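List Home | Threads | Search | Older | Newer

Subject: Re: Tails, staining and the price of pads
List: Skokdale Suture Practice

I have read the message below twice and I agree with more of it than I meant to. I've quoted it in pieces so I can be disagreeable in order. Before that, a pair of photos, because the argument about tail length has been going since July without anybody looking at a knot. 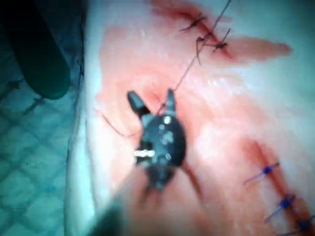
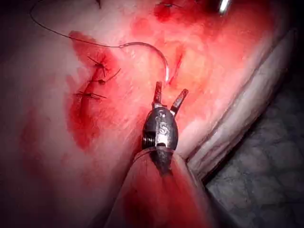 > Can we please settle on one length for cut tails? The Poline
> handout says one thing, the Palomino handout says another,
> and my own hands say a third. I got marked down for "whiskers"
> and then, a month later, for cutting too close to the knot.

Whiskers is harsh but I've used it. Look at the first photo, where three knots sit close together and no two sets of ends agree on where to go. One pair sticks out to either side, one tail hangs down, another pair angles away. I have no quarrel with the direction. Dark thread has its own opinions. What I'd mark is whether there is enough left beyond the knot to trust it, and whether the ends of one stitch get into the next one while you're tying. Both handouts were written by people with rulers. Pick one, use it for the whole incision, and write on your sheet which one you picked. I'll mark to that.

> The red dye. Is it worth it? It took me longer to clean up than
> to stitch, and I couldn't see my bites by the end.

You have just described the case for the dye. Black thread on a clean pale surface is a very flattering arrangement and everyone's first eight stitches look like the brochure. Put some red around the incision and you have to find your entry point before you admire it. That said, people are overdoing it. A little along the line is plenty, and you do not need to reach your elbows. Put down an old towel that you have already said goodbye to. Use cool water and do it the same evening. The Tamska pads hold the color if you leave them overnight, and mine is now a permanent salmon.

> Also I keep losing my needle. Not on the floor, just on the
> work. I put it down to sort the thread out and then I'm
> patting around like someone looking for their glasses.

Please don't pat. In the second photo the needle is lying loose on the surface with the thread running off from it in a wide loop, and if you're going to lay it down at all, that is a fair way to have it: in plain view, curve showing, thread out to one side. It also catches the light, so angle your lamp until yours does. The trouble begins when the slack drops across the line you're stitching and you take your next bite through your own loop. I have done this in front of an audience of beginners and called it a demonstration.

If you want a rule, lay the thread out before you pick the needle up again. It takes a moment and saves you the little sigh.

> Last thing, I think we're being robbed on pads.

We are, gently. The Tamska order came to 174 dollars with shipping, and the seller says each pad is good for up to 800 stitches. I'd like to meet whoever tied them. Mine began tearing at the edges of the incision well short of that, though I do pull too hard, as my own score sheets keep pointing out. You can get more out of a pad by turning it around and working the far end, and by cutting old stitches out with a proper snip instead of yanking them through – the yanking is what opens the holes.

If you want in on the next order, reply to me and not to the whole list. Last time the thread reached such a length that I muted my own list and missed the delivery.

Practice is at 7 p.m. as usual in the back room at Skokdale. Bring your own towel. The salmon pad is available to borrow and so far there has been no demand for it.

– list moderator

Contact the list owner | © Skokdale Suture Practice | Back to top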